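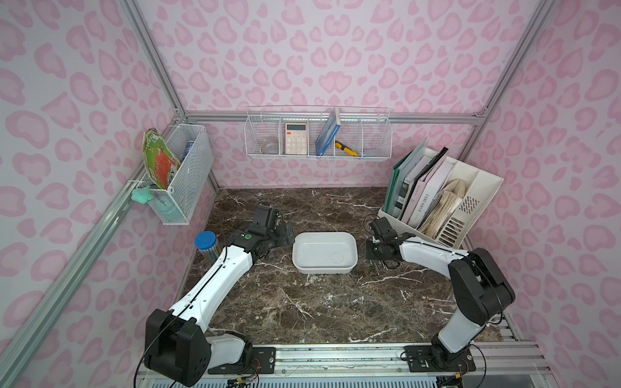

Right arm drops out mid-task when it reaches to the far corner, left arm carries on

Asked by tverbeke in Robots and automation > Faults and safety
Tags: two-arm cell, gripper, cables, comms timeout, stop button
Viewed 1,946 times

I have a two-arm cell on an extrusion frame, both arms on one rail along the near edge. The jobs are desk tidying sort of things: pick something up, put it in the tray, put it away. It has run well since January and I had very little to complain about until I changed the layout and put the file organiser in the back right corner.

Since then the right arm keeps faulting. It reaches out towards the organiser, the wrist turns, and then the controller reports a lost joint. Sometimes it is joint 5, sometimes joint 6, once both. The arm goes limp and sinks. Twice the gripper has come down on the rim of the white tray. The second time the tray got pushed into the organiser and the whole lot shifted.

What bothers me more is that the left arm does not stop. It finishes whatever it was doing. Last time I had already put my hand in to lift the right arm off the tray when the left one came across and caught my knuckles. No real injury, a scrape, but it was carrying something at the time and it could have been worse.

What I have tried:

Swapped the power supply with the left arm's. Fault stayed on the right.
Reflashed the controller (Skeda, two-channel version, one channel per arm).
Turned the speed down to half. Fewer faults, but they did not go away.
Ran the right arm over the near half of the floor only, for a whole afternoon. No faults at all.

I went through the log for one week. 306 reach moves with the right arm, 44 faults, and every one of them with the arm stretched out towards the back right. I had the motor in joint 5 down as the culprit and was about to order one from Plestar, but they want a fair bit for it and I would like to be sure first.

Has anyone had this? And how do I get the left arm to stop when the right one drops out?

Toon Verbeke

3 answers, sorted by votes

Answer 1 (accepted), 81 votes
Lotte Van den Broek

Don't order the motor yet. A motor on its way out would fault in the near half as well, at least now and then. Yours only goes when the arm is stretched out and the wrist turns, and the fault moves between 5 and 6. Those two share one cable run after the elbow. I would look at the cable.

I can see a loose wire looped over your right arm. Start with that one. Switch off at the wall, then move the arm by hand to the pose where it faults and watch what goes tight. If a wire or connector is being pulled before the arm gets to the corner, you have probably found it. Then do it again with the wrist turned both ways. A cable can have enough slack one way round and none the other.

If it is tight:

1. Unplug at the wrist end and look at the pins. A pin that has been tugged often sits a bit further back than its neighbours.
2. Check the cable with a meter while someone else bends it slowly near both ends. Testing it lying flat on the bench tells you very little. Mine read perfectly on the bench and dropped out as soon as I bent it.
3. Replace it if there is any doubt, with one long enough to leave a loose curve at the elbow at full stretch.
4. Fix it to the link on both sides of the joint, so the pull goes on the tie and stays off the plug. Don't tie it across the joint.

Half speed giving you fewer faults would fit with this too, as there is less of a jerk at the end of the move.

Now the other part, which I would do first. On the two-channel Skeda each channel looks after itself as it comes out of the box. A fault on channel B does nothing to channel A. There is a setting under Channels called "fault group" and both channels need to be in the same group. Save it and restart, then check the value again after the restart. On my older one it went back to separate after a firmware update, and you say you have reflashed yours.

To test it, take everything off the floor, run both arms slowly and pull the data plug for the right arm from outside the cell. The left should stop within the same move. If it doesn't, the setting has not taken.

That setting is only software, so I would not trust my hands to it. Put a proper stop button in the supply to both arms and press it before you reach in. Remember that your arms have no brakes from the sound of it ("goes limp and sinks"), so they will both drop when the power goes. Keep your hand out from underneath until they have come to rest, and don't leave anything breakable under the right one.

Comment from tverbeke: Wire was tight as a string about a hand's width before the corner. Two pins pushed back in the wrist plug. Fault group was on separate, as you said. I have ordered a longer cable from Sondodetti and set both channels to the same group. Left arm now stops when I pull the plug.

Comment from Lotte Van den Broek: Good. Check the plug at the elbow too, it will have had the same pull.

Comment from tverbeke: New cable in, tied down both sides of the elbow. A full day of reaching to the organiser and no lost joints. Stop button is fitted as well, on the front where I can hit it with my left hand. The elbow plug looked all right but I changed it anyway.

Answer 2, 7 votes
m_esk

Could also be the timeout. I had an Esquivel gripper that gave the same sort of error and it went away when I made the comms timeout longer. Worth a try as it costs nothing.

Comment from Lotte Van den Broek: I would be careful with that. A longer timeout means the arm carries on for longer with no contact before the controller does anything. It may hide a bad plug for a while. If you do raise it to find something out, put it back afterwards.

Comment from m_esk: Fair enough, mine was a different gripper and a single arm. I never did look at the plug.

Answer 3, 2 votes
hal9mm

Move the organiser nearer the middle? Then the arm does not have to stretch.

Comment from tverbeke: Did that for two days while I waited for the cable. It works, but then the left arm has to go round it to get to the tray and I lose half the floor.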